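Simulated toaster: bread goes in the slot in my kitchen scene but the arm cannot get it out again

Asked in: Home Robotics > Simulation
Tags: collision, grasping, kitchen, small arm

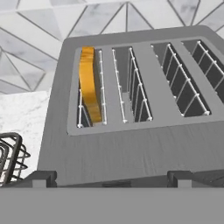
I am building a small kitchen arm at home, in the corner of my garage, and before I let it near real bread I test everything in simulation. The arm has 5 joints and a parallel gripper that I printed myself. The task is simple to say: put one slice into a four-slot toaster, wait, take it out, put it on a plate.

Putting in works well now. I have trained for this since August and in my last long test of 2,000 tries the slice ended in the leftmost slot 985 times. I know this is under half, but for me it is a good number, because the start position of the bread is random and sometimes it is very bad.

The problem is the taking out. The slice stands only slightly over the rim of the top panel. When the fingers close on it, one of three things happens:

The bread starts to shake very fast and then flies away.
The bread does not move at all, as if it is glued.
The fingers stop above the slot and the planner says there is no path.

My bread is a soft body, so it can bend a little. The wire guides inside the slots are from the original toaster model, with all the crossbars and the small round beads at the ends. I did not change them. For collision I use the full mesh for everything, because I thought more exact is better. Time step is the default one.

Should I make the gripper fingers thinner, or is the mistake in the toaster? I would like to not print new fingers if it is not needed. One finger pair takes me 7 hours to print - my printer is old.

Posted by Trenalwood

Answer 1 (accepted)

I had almost the same trouble with a dish rack, so I think I can help. Your fingers are maybe fine. Look first at the wire guides.

Thin wires with full mesh collision are very difficult for the solver. A soft slice pressed against a thin bar can have a contact on both sides of the bar at the same moment, and then the solver pushes it in two directions. This gives you the shaking. When the bread bends, a part of it can also go between two crossbars and stay there, and this is your "glued" case.

What I would do, in this order:

Keep the wire guides for the eyes only and turn off their collision. In place of each guide put one flat thin box, standing upright, same height and length as the guide. The bread then slides on a smooth wall.

Check that the slot itself is not closed. If your tool made one convex shape for the whole toaster body, there is a lid over the opening that you do not see. But your bread goes in, so probably you are safe here. Still, turn on the collision view and look with your own eyes.

Make the bread a rigid body for one day. If the shaking stops, you know that the soft body was a part of it. You can make it soft again after.

Make the time step half. It is slower, but for testing this is no problem.

For the third case, the planner, it is a different thing. Many planners keep a safety distance to every object, and with this distance your fingers may not fit between the slice and the rim. You can make the distance smaller only for the last part of the movement, and only for the toaster. Do not set it to zero for the whole kitchen - I did this once and my arm went through a cupboard door.

One more question: does your toaster have a lever that lifts the bread? In a real kitchen a person would raise the slice first and then take it. If you can add a small lift to the model, even a simple one, the grasp will have more bread to hold and your friction does not need to be so perfect.

Jytte Mikkelsen

Comment from Trenalwood: Thank you very much. I changed the guides to boxes and the flying is gone. The slice still sticks sometimes, so next I will try rigid bread. There is no lever in my model, but I will try to add a lift.

Answer 2

just raise the friction on the fingers to something huge, worked for me

Altia

Comment from Jytte Mikkelsen: It can help when the slice slips, but here it does not slip. With very high friction the soft bread can become even more stuck to the slot wall, if the same material is used for both. Please check this before you change it.

Answer 3

Same question from me but with a bagel. Did you find a good stiffness value for the soft body? Mine folds like wet paper.

Xaba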